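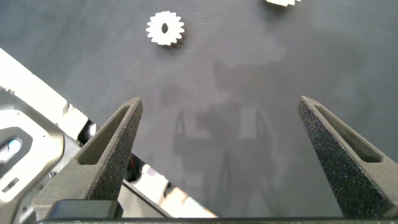 ## Petel soft fingers, two months on the gear cell

We swapped the stock jaws for these in June. Fitting took 18 minutes, most of it spent re-zeroing the open position. The dark grey fingers taper to a point and have a long triangular window down each one, so they're easy to wipe out. They pick up white spur gears off a dark work surface without marking the teeth. After 2000 cycles the left tip had worn a bit, so I turned the pair around. Good value at $188.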